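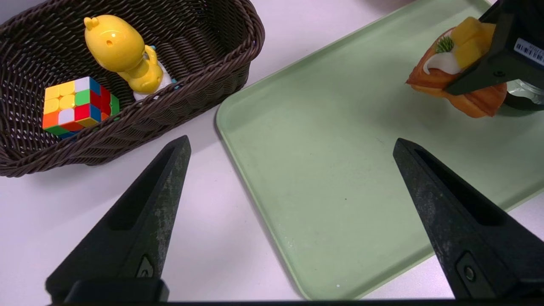
Breltness vuelve a empezar en la cocina de Bok-nam Pyo

El dúo publica «So», un segundo disco grabado casi entero sin batería, y lo presenta en junio en la sala Cistadside

Por Amparo Nieto

Na-rae Hyun canta la primera frase de «So» sin micrófono. Lo hace sentada en un taburete, con las manos debajo de los muslos, y espera a que Woo-jin Do entre con la guitarra. Él entra tarde. Se miran, ella repite la frase y él vuelve a entrar tarde, en el mismo sitio. Es a propósito: la canción tiene un compás de más antes de la guitarra, y los dos llevan semanas discutiendo si se nota.

«Se nota si lo buscas», dice Hyun. Do cree que se nota siempre.

Breltness se formó cuando los dos estudiaban y compartían un local de ensayo con otras bandas, a horas que nadie más quería. El primer disco lo hicieron con prisa y con dinero prestado por el padre de Do. Salió con una tirada de 831 copias en vinilo, un número raro que se explica por un fallo de prensado: el encargo era mayor y una parte salió con la cara B descentrada. Pindgate, el sello, prefirió vender las buenas y no repetir el resto. Hoy se ven en páginas de segunda mano a precios que a Hyun le parecen una broma.

Aquel disco tenía guitarras altas y una batería muy presente. Tuvo buenas críticas en medios pequeños y sonó en algunas emisoras locales. Después vinieron los conciertos, muchos seguidos, y una gira de otoño como teloneros que los dejó agotados. A la vuelta, el batería se marchó a vivir fuera. No hubo pelea. Siguen escribiéndose y ha escuchado todas las maquetas del disco nuevo.

Una cocina con buena acústica

Bok-nam Pyo es productora y vive en una planta baja con patio. Tiene un estudio pequeño al fondo de la casa, con la mesa de mezclas y los monitores, pero las voces de «So» se grabaron en la cocina. La idea fue suya. Había invitado al dúo a comer para hablar del presupuesto y Hyun se puso a tararear mientras fregaba. Pyo fue a por un micrófono.

«Tiene techo alto y azulejo solo en una pared», explica Pyo. «La voz rebota una vez y se va. En el estudio habría tenido que fabricar eso con un aparato, y se habría oído el aparato».

Grabaron por las mañanas, antes de que abriera el taller de motos de la calle. A partir de las diez ya no se podía. En «Toldo», la cuarta canción, se cuela un motor al final de la segunda estrofa y decidieron dejarlo. Pyo defendió la toma contra el criterio de Do, que quería repetirla y que todavía hoy baja el volumen cuando llega ese punto.

El disco tiene diez canciones. Solo dos llevan batería, las dos tocadas por Byung-chul Ban, que viene del jazz y al que Do conocía de verlo en un bar donde tocaba en trío. Ban pidió grabar con escobillas y de una vez, sin claqueta. En la primera de las dos, «Mitad de mes», el tempo sube un poco hacia el final. Los tres lo oyeron y los tres estuvieron de acuerdo en no tocarlo.

«Yo no venía a salvar nada», dice Ban. «Las canciones estaban hechas. Les dije que en otras cuatro sobraba la batería y me quedé sin cobrar esas cuatro».

Letras más cortas

Hyun escribe las letras. En el primer disco llenaba páginas y luego las apretaba para que cupieran. Esta vez se puso un límite: ninguna letra podía pasar de 14 versos, estribillo incluido. Lo cumplió en todas menos en una, «Carta a la vecina», y cuando se le pregunta por ella se encoge de hombros y dice que la vecina se lo merecía.

La canción que da título al disco es la más breve. Habla de dos hermanas que vacían un piso y no se ponen de acuerdo sobre una lámpara. Hyun no tiene hermanas. La historia se la contó una compañera de trabajo – por las tardes da clases de coro en una escuela municipal – y le pidió permiso antes de usarla. La compañera puso como condición que no apareciera la lámpara de verdad, así que la de la canción es de pie y la real era de techo.

Do se ocupa de la música y de casi todo lo que no es cantar: los arreglos, las hojas de gastos, la furgoneta. Reconoce que le ha costado tocar más bajo. Durante el primer mes grababa en casa versiones con distorsión de cada tema y se las mandaba a Pyo de madrugada. Ella contestaba por la mañana con un «no» y un horario. Una de esas versiones, la de «Toldo», ha terminado como cara B del primer sencillo. 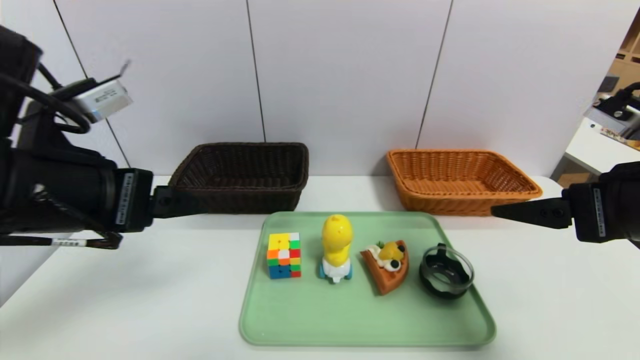
Un sello pequeño y una sala llena

Pindgate ha hecho esta vez una tirada de 2.000 vinilos, la mayor de su catálogo. El sello trabaja con seis grupos y no tiene oficina. Los discos se envían desde un trastero, y en las semanas de lanzamiento los propios músicos ayudan a cerrar paquetes. Hyun asegura que le relaja. Do ha pedido que no le dejen escribir direcciones, por la letra.

La presentación será en junio en Cistadside, una sala a la que han ido muchas veces como público y en la que solo habían tocado una vez, a primera hora de una noche con cuatro bandas. Ahora tocan solos, a las nueve, con Ban en las dos canciones en las que grabó y en cuatro del primer disco, que han tenido que adaptar. Pyo llevará el sonido. Hace años que no trabaja en directo y ha ido tres veces a probar la sala vacía.

Queda por resolver el orden. Hyun quiere abrir con «So», con la voz sola, y esperar a que la gente calle. Do prefiere empezar con algo conocido y dejarla para la mitad. En el ensayo al que asiste esta revista prueban de las dos maneras. Con la primera hay un silencio largo en el compás de más, y desde la puerta Ban levanta la mano para decir que él también lo ha notado.

Hyun apunta algo en la lista, la dobla y se la guarda en el bolsillo. Do le pregunta qué ha puesto. Ella le dice que afine.

«So», de Breltness, está publicado por Pindgate en vinilo y en digital. Concierto de presentación en Cistadside, en junio, a las nueve de la noche.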